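Keeping the laundry cell running

At Bornosia, the laundry cell is one arm, one stacked machine and one person who knows both well enough to be called when they disagree. The person is Csenge Erdős. She set the cell up in June, wrote the check sheet that goes with it, and has rebuilt the gripper more times than she cares to list. I talked to her over two afternoons, mostly while she worked.

The task sounds small. The arm has to open the upper door, deal with whatever is in the drum, and close up again without marking the machine. Erdős says the drum was never the hard part.

"Everybody asks about the cloth," she says. "The cloth is soft. If you get it wrong, you get it wrong and you try again. The door is hard. The gasket is rubber, but everything around it is hard. If you get that wrong you hear it."

She starts each session with the position of the machine. It stands on a wood floor, and in her experience it creeps when the lower drum spins. She used to measure from the wall. Now she brings the arm to a taught point just off the front of the cabinet and looks at the gap.

"I use a feeler gauge, 2 millimeters," she says. "If it slides in and I can feel it drag a little, we leave everything alone. If it doesn't, I move the machine. I don't move the point. People want to move the point, it's quicker, and then the next day they have moved it again and all the other points are wrong."

The second check is the door. She opens it by hand as far as it will go and lets go of it. If it drifts back on its own, the feet need leveling. The arm's path passes to the right of the open door, and Erdős wants the glass well out of the way before she turns the speed up from its slow setting.

"It's a heavy door for its size," she says. "I would not like to pay for one."

For practice runs she uses a yellow cloth. She tried gray ones first and had trouble telling them from the drum on the recordings.
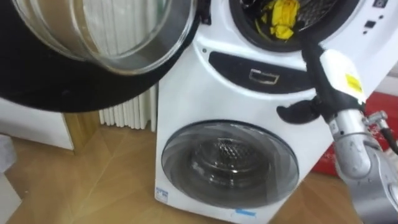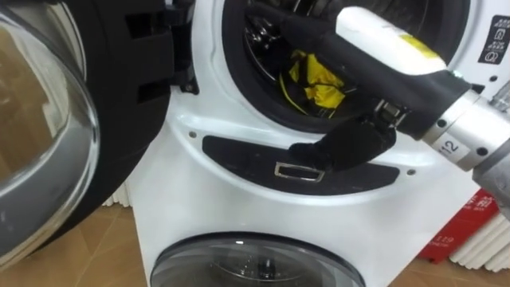
Looking after the fingers

The part that takes most of her time is the gripper. Her colleague Behrouz Golestani keeps the spares, and the two of them have different views on how long a set of fingers should last. He would change them on a schedule. She changes them when they start to slip.

"We logged it for a while," Golestani says. "The first set went 400 cycles. The next one went 99. Same part, same supplier, same bag. So I said, let's just swap them every 70 and stop arguing, and Csenge said that was a waste."

"It is a waste," Erdős says. "The short one was my fault. I had the grip force too high and the pads were rubbing on the handle every time."

They settled on an inspection. At the end of a session she parks the arm, takes off the power, and works each finger back and forth with her thumb. She is feeling for play at the joint. Then she runs a fingernail along the gripping side and looks for shiny spots. Any covering that has gone shiny gets replaced, and if a joint clicks, the whole finger goes in Golestani's tray.

The screws get a paint mark after they are tightened, a thin line across the head and onto the part next to it. When the line no longer meets up, the screw has turned. She learned that from Roos Dekker, who ran the test cells at Rirngate before Erdős worked there.

"Roos would walk past with a flashlight and not even stop," Erdős says. "She could see from the lines which one had moved. I thought it was fussy for maybe a week."

Cables and sleeves

The fault that cost the most time this year was a cable. The arm would stop partway into the reach, always with the same message about a lost connection at the gripper, and always run fine when she tried it again. She changed the gripper module, and then the connector. It kept happening.

"I should have looked at the cable first," she says. "It had enough slack when the arm was parked. With the arm stretched toward the drum and the wrist turned over, there was none. It was pulling on the plug, just a bit."

The fix was to move one tie further back and let out more length. Now she tests slack in the worst pose, with the arm reaching as far as the job ever asks and the wrist rotated both ways. She does it by hand, slowly, watching the plug. The pose is saved under the name STRETCH so that whoever is on shift can call it up.

Fabric on the arm needs its own check. Lint collects on it, and a loose edge can catch. Erdős goes over it with a lint roller and then pulls on the edges to see that they hold. She does not wash sleeves and put them back on the same day – she likes them fully dry, and there is a second set.

I asked what she would change if she were starting over. She thought about it while she put the gauge back in its case.

"I'd put stops on the floor for the machine's feet," she says. "Behrouz has been saying it since June. I said we'd see if we needed them."

Golestani, from the other bench: "The brackets are in the drawer."

She says she will fit them after the next finger change.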